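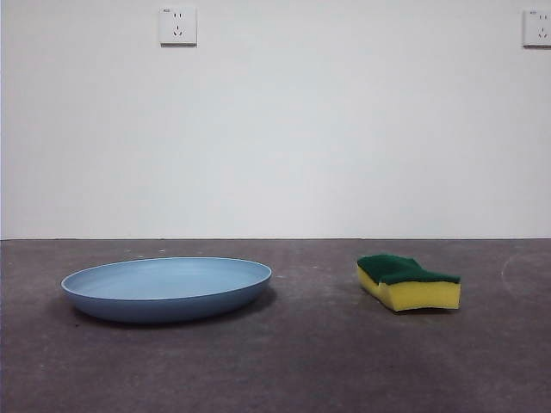
Why does jelly wobble?

By Shiuli Sarkar

I have been making jelly since I was seven, when my gran let me stir the bowl and I sneezed in it (we ate it anyway, sorry Gran). I now run a food science club on Saturday mornings in Gruvelport, and jelly is the thing I get asked about more than anything else. More than popcorn, more than fizzy drinks, more even than cheese with blue bits in it.

So let's talk about jelly. Why does it wobble? What is it made of? And why does it all go horribly wrong if you put a fresh kiwi in it?

Is it a solid or a liquid?

If you tip a glass of water over, the water goes everywhere. It hasn't got a shape of its own, so it borrows the shape of whatever it's in. That makes it a liquid. If you tip a brick over, it stays brick-shaped. That makes it a solid (and mind your toes).

Now tip out a jelly. It keeps the shape of the mould, the same as a solid would. But give it a nudge and off it goes, wobbling all over the place, and if you squash it between your teeth you can tell it's terribly wet. Most of a jelly is water! The stuff that makes it set is only a tiny part of it.

Scientists call a jelly a gel. A gel is a huge amount of liquid being held in place by a very thin net. You can't see the net, even with a magnifying glass. It's much too small for that. But it's in there, running through every spoonful, and the water is caught in the gaps.

I like to think of a sponge, only with holes so tiny that the water can't run out. You can stand a bit of jelly on a saucer and it won't drip all its water on to the table in the way a soggy sponge would.

What's the net made of?

In most of the jelly we eat in Britain, the net is made of gelatine. And gelatine comes from animals. It's made from their skin and bones, which have a strong, stretchy stuff in them called collagen. You have collagen too. It's in your skin and your bones and the tip of your nose, and it helps to hold you together. When animal skin and bones are cooked in water for a long time, the collagen comes apart and turns into gelatine, and that gets cleaned and dried until it's a powder or a thin see-through sheet. It hardly smells or tastes of anything by then.

Some people go "eurgh" at this point. That's fine! Lots of people don't eat gelatine, perhaps because they're vegetarian or vegan, or because of their religion. There are jellies for them as well, and I'll get to those in a minute.

What happens when you make one

Gelatine is made of very long, very thin strings called proteins. I mean long compared with how thin they are. They're still far too small to see.

When you pour hot water over jelly cubes and stir, the strings come loose and float about. They swim all over the place, not holding on to anything, and the jelly mixture is as runny as squash. You could drink it, although it would be very, very sweet and I don't think you'd enjoy it.

Then it goes in the fridge. As the mixture cools, the strings slow down. Bits of them start to twist round each other, a bit like the strands in a rope. One string twists with its neighbour here, and with another neighbour there, and those ones twist with others, until everything is joined up in one enormous tangle. That's the net. The water, the sugar, the colour and the flavour are all stuck inside it.

It takes a while. A small pot of jelly can take a few hours, and a big fancy one really wants to be left all night. I know this is awful. I once opened the fridge door to look at a lime jelly so many times that my brother put a sign on it.

(Every time you open the door you let warm air in, by the way, so peeking makes the wait longer.)

Right, the wobble

Push your finger gently into the side of a jelly and the net bends. The twisted strings stretch a little bit, but they don't snap, and they want to go back to where they were. So when you take your finger away they pull back. But they go back a bit too fast and shoot past the place they started from, so then they have to pull the other way, and then they shoot past it again.

Backwards and forwards, backwards and forwards, a little less each time until the jelly is still. It's the same sort of thing as a swing. If someone gives you one push on a swing and then walks off to look for an ice cream, you don't stop at the bottom straight away. You go past it, and come back, and go past it again, and each swing is smaller than the last.

A tall jelly has a bigger, slower wobble than a flat one. Mine always lean to one side as well, and I've never found out why. I think my fridge might be wonky.

If you use less water than the packet tells you to, there's more gelatine in each spoonful, so the net is tighter and the jelly is firmer. Gummy sweets are a bit like this. A lot of them are made with gelatine too, but with much less water, so they're chewy and hardly wobble at all. If you use too much water, the net is too thin and saggy to hold everything up, and you get a puddle with lumps in.

Why it melts in your mouth

You don't really have to chew jelly, do you? You can hold it on your tongue and it slowly disappears.

The inside of your mouth is warm, a good bit warmer than most kitchens. It's warm enough to make those twisted bits of string untwist. The net comes undone and the jelly turns back into liquid. The flavour gets out at the same moment, so it seems to get stronger as it melts. Try it with your eyes shut next time.

You can do this to a whole bowl of jelly as well. Melt it gently and it goes runny, then put it back in the fridge and it sets again. You can't do that with a boiled egg! Once an egg has set, it stays set for good.

The pineapple problem

Now for my favourite bit. Fresh pineapple has something in it called an enzyme. You say it EN-zime. Enzymes are tiny helpers that do particular jobs, and the one in pineapple has the job of cutting up proteins.

And what is gelatine made of? Proteins! So if you put chunks of fresh pineapple in your jelly, the enzyme goes along snipping the long strings into short bits, like a very small person with a very small pair of scissors. Short bits can't make a good net. You can leave that jelly in the fridge until your birthday and it still won't set.

Kiwi does it too. So do fresh papaya and fresh figs.

But tinned pineapple is fine. When fruit is put in tins it gets heated up, and the heat ruins the enzyme so it can't cut any more. I found that so surprising when I first read about it that I went straight out and bought a tin and a whole pineapple on the same day. The tin was a lot easier to open.

Try it yourself

You'll need a grown-up for the hot water.

One packet of jelly cubes
Three small bowls
A few small chunks of fresh pineapple
A few small chunks of tinned pineapple, drained

Make up the jelly as it says on the packet and let it cool until it's only just warm. Share it out between the three bowls. Put fresh pineapple in the first, tinned pineapple in the second and nothing at all in the third. Stick a label on each one, please! I've had clubs full of children arguing about which bowl was which.

Have a guess at what will happen and write it down. Then put all three in the fridge.

After 60 minutes you can have one look. They'll probably all still be runny, so don't give up. Leave them until the next day and then tip each bowl to see.

The bowl with nothing in it is important, even though it looks like the boring one. It shows you that the jelly was made properly. If that one doesn't set either, you can't blame the pineapple.

Jelly without gelatine

There are other ways to make a net. One is called agar, and it comes from seaweed. People in Japan have been using it to make sweets for hundreds of years. It doesn't taste of seaweed, I promise.

Agar isn't a protein. It's made of long chains of sugars (they don't taste sweet, though), so the scissors in the pineapple can't cut it. Agar jelly sets without even going in the fridge, and it stays solid on a hot day when a gelatine jelly would be sinking. It has a different sort of bite, too. It's firmer and it sort of cracks when you bite it. I love it with tinned peaches. My niece says it's like eating a candle, so you'll have to make up your own mind.

And then there's jam, which sets with something called pectin. Pectin is in the fruit already. Apples have lots and strawberries haven't got very much, so people often add a squeeze of lemon juice or some extra pectin when they make strawberry jam.

Words to know

Gel: a liquid held in place by a tiny net
Collagen: the strong, stretchy stuff in skin and bones
Gelatine: what you get when collagen is cooked in water for a long time
Protein: a kind of very long string that living things are made from
Enzyme: a tiny helper that does one particular job, such as cutting up proteins
Agar: a setting powder that comes from seaweed

If you do the pineapple test, ask a grown-up to help you write and tell me what your three bowls did. I'd especially like to hear from anyone who tries mango – I've got a bag of them ripening on the windowsill and I haven't made up my mind what to guess.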